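Green tea and the long table

I finally got around to writing about the meeting room! We've been in here since January, and the long table has collected half of everybody's life already: booklets, papers, books nobody has shelved yet. I keep meaning to clear it (I really do), but then somebody shows up with tea and we all sit down instead.
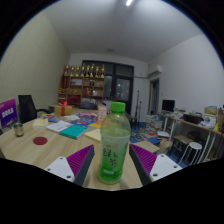
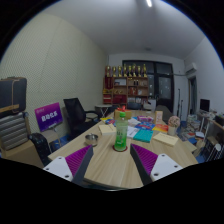
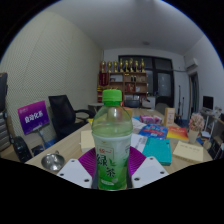
Green tea on the long table, three times over.

Szabolcs Kerekes drinks coffee and thinks the rest of us are nuts. Sang-wook Son is on my side, mostly, though he likes his tea unsweetened and I'll take the sweet kind any day. We had a whole argument over it while sorting the Skolto mailing, 400 envelopes and not one of them stuffed by the time we were done talking!

The Vivport catalogs still need a home, and so does the box of Edix samples. I've asked for a bookcase, 8 shelves if I get my way. More pictures once it's in and the table is fit for visitors. If you lent us a book over the winter, come by and grab it before I start shelving.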